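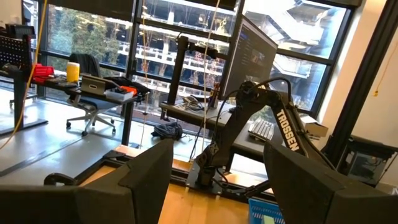 Why Does the Dining Hall Run Out of Forks?
18th January
By Etornam Dramani and Aba Akpalu

Our first idea was to study food waste, but two other groups had already taken food waste, so we took forks. The Dankwa dining hall bought 400 new ones before the fall term. By November the manager, Perihan Akgül, could find 59 of them, and she told us she had looked hard.

We began with a survey. We left paper slips on the tables at lunch and got 300 back, which felt like a triumph until we read them. A good number were drawings. Of the usable ones, most people said they had never taken a fork out of the building, and most of the same people said their roommate had.

Karabo Joubert then suggested an amnesty. We put a plastic tub in the lobby of each dorm for a week with a sign reading FORKS, NO QUESTIONS. The tub in Gumum Hall filled up fastest. It also collected spoons, a soup ladle and a library book. The tub in Iren Hall was stolen.

We had planned to compare forks returned per resident, but the front desk in Iren gave us last year's room list and we only noticed after making the chart. The chart is still in the appendix. It took a long time to make.

Method problems. Some returned forks were not dining hall forks. The real ones have a small notch on the handle, and we learned this on day four, so the counts for days one to three include anything with prongs. Our survey also ran only at lunch, and Ms. Akgül thinks the losses happen at dinner, when people carry out pasta in bowls. She mentioned bowls several times. We have left bowls for a future group.

What we would suggest: keep a tub in each lobby all year, chained to something, and put cheap forks in the dorm kitchens, where at present there are none. Mark Anthony Tolentino, who read our draft, asked whether people would just take those too. We think so, but they would have less far to carry them.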